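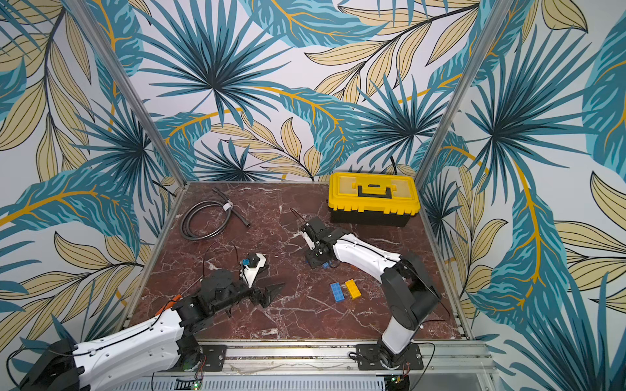

Anas Azar asked that the club first settle which arm does the stacking before anyone writes more code, and he wanted this put at the top of the minutes. Two groups had been working on the same task without knowing it. It was agreed that the right arm does the stacking until the end of February.

Willside Robotics Club, minutes of the February meeting
Start 4:30 in the afternoon. Chair: Anas Azar. The minutes of the last meeting were read and accepted with one correction: the name of the visiting school is Unmont, with one n in the middle.

1. Task for the Unmont competition
The rules arrived by mail and were read aloud. Each team must place one toy brick on top of another with a robot arm, and the judges look at how straight the stack is. Every team gets 9 tries. The members discussed if the brick must click into place or only rest there. The rules do not say it clearly — the secretary will write to the organizers and ask.
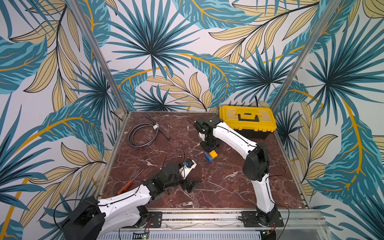
Anas reminded everyone that other things may also be on the table during the competition, so we should not practice only on a clean surface. The toolbox and the hose stay in the back corners for now. The younger members asked if the screwdriver could be included too, and this was accepted.

2. Practice recordings
The Zaidi group reported that they have 300 recordings of the stacking task. The goal for the competition is 1,000. There was a long discussion about quality. Some members think that bad tries should be deleted the same day, others want to keep them in a separate folder. By vote it was decided to keep them, with the word "bad" in the file name.

3. Budget
The club has 3,000 in the account. An offer from Hemico for spare servo motors was shown. The price is fair but delivery is slow, therefore we will order before the end of the month. The request for new club shirts was moved to the next meeting.

4. Gripping the brick
The Zaidi group explained that a brick should be held by its two long sides, with the studs up, and that the fingers must close slowly. If the brick is turned a little in the fingers, the stack will also be turned. A member proposed to practice with other bricks close by, as the fingers need room on both sides. Agreed. Members who are driving the arm should check the wrist view before they lift.

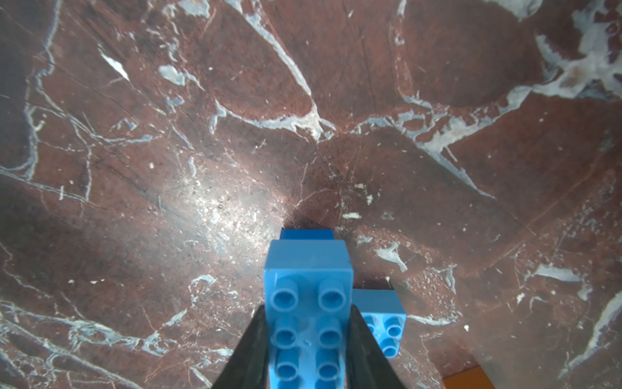
5. Other matters
The key to the room must be returned to the office after every practice. Twice it was taken home. The next meeting will be in the same room, at the same hour. Anas will bring the answer from the organizers, if it has come.

Closed at 5:50.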